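Cletavholm Hand Gripper Kit - for school clubs and student teams

Home > Classroom > Collecting kits > Hand Grippers

Status: in stock, next batch May
Sold as: pair, or single with spare fingers
Suits: senior robotics clubs, first and second year project teams, the household tasks stream at comps

Quick version. Hand-held gripper, black body, yellow fingers, two lenses on the face. Your students hold it, squeeze it, fold a shirt with it. The footage goes into your training set and the arm back at the clubroom learns off it. No arm needed at home. That's the whole reason we built it - most clubs have one arm and 14 kids wanting a turn.

The kit came out of the Eston student project, where Soledad Zamora's team had a laundry task to train and one bench to do it on. Lovely bench. Same bench every time, same light, same grey T-shirt. The model got very good at that T-shirt. So the grippers went home with people and the folding got done on beds, mats, wherever there was room.

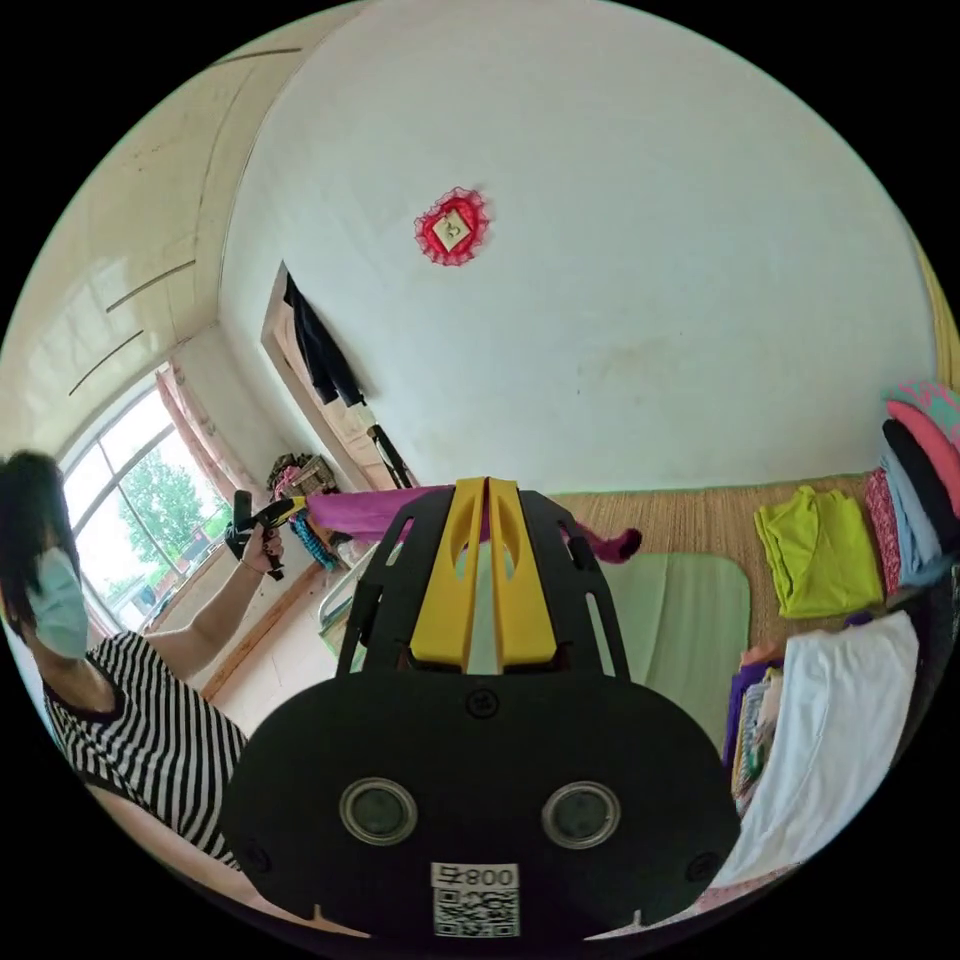

Clothes are a good first task for a club. Cheap, everybody has some, nothing breaks. Start with one item and a clear finish, eg shirt folded and put on the pile. Satiny fabric is a pain, leave it for later in the term. Same goes for anything with beads or long ties.

What's in the box (pair)
- 2 hand grippers, numbered
- 3 sets of yellow fingers per gripper
- hex key, spare screws
- charging leads
- soft case, holds both
- task cards, printed, coach notes on the back

Numbers matter more than you'd think. Every gripper has a sticker with its number and a QR code. Scan it at the start of a session and the files get tagged to that unit, so when one has a smudged lens for a fortnight you can find the bad clips without watching teh lot. Don't peel the sticker. Don't let the kids cover it with other stickers either, we have seen it.

Weight and hands

Single gripper is fine for most students from Year 9 up. Short goes, swap over, shake the wrist out. Students with smaller hands might like the Ostness grip sleeve (sold separately, see Accessories). Left handers - same unit, nothing to change.

Running a session

- Wipe both lenses
- Scan sticker
- Say the task out loud before you start, makes sorting easier
- Slow hands. Slower than that
- Grab the edge of the cloth, not the middle
- If you drop it, keep going and pick it up, recoveries are useful
- Stop, set down, next person

Two people in a room works well. One folds, the other resets the clothes or runs a second gripper from the other side. Agree who goes first on each item or you end up in a tug of war over a sleeve. 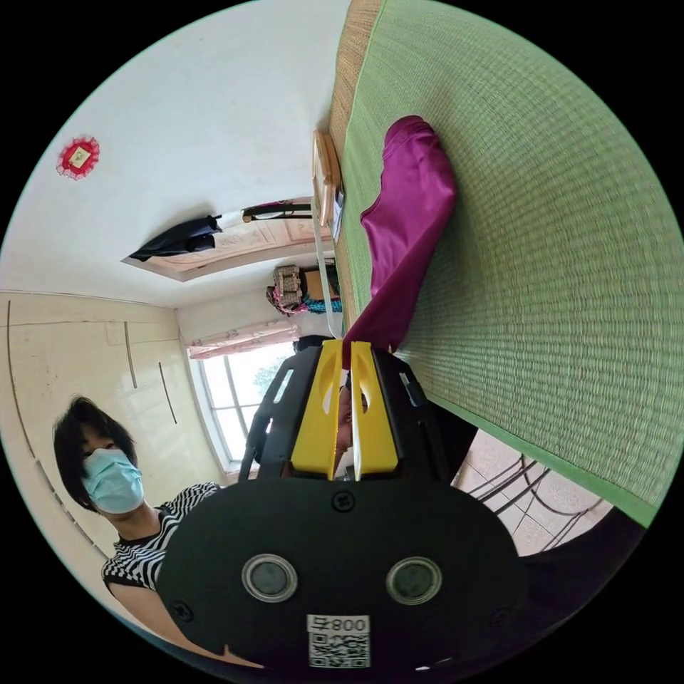
Change things between sessions. Curtains open, curtains closed. Different mat, different side of the bed, work standing, work sitting. A team that collects in four homes for an evening each will usually do better at comp than a team that does four evenings in the one spot. Ask before you record in anyone's house and get the consent form signed, there's one in the coach pack.

Storage and files

A decent club evening is 230 clips once everyone is up to speed. Less on your first night, don't stress. Files come off over the cable, into the Jiang sorter (free for schools, download link under Support). Delete the duds that same night while you still remember which they were.

Fingers wear. The tips go shiny and then thin fabric slides out. Swap the set, two screws, do both sides together even if one looks okay.

From clubs

"We had kids who never got near the arm all year. Now they've each got clips in the set and they can spot there own when we play it back. Setup took us longer than the page says, mainly finding the right cable."
- Ignacio Halvorsen, club coach

Fair call on the cable. It's now labelled.

Warranty and loans

Two years on the body, fingers not covered. Term loans available for clubs trying it out, pair only, you pay return freight. Loan units may have a few scuffs, they work the same. Put your school name, number of students and which comp you're entering on the loan form and we'll get back to you, usually same day if it's in before 2 pm.

Accessories: grip sleeve, finger sets, spare case, lens cloths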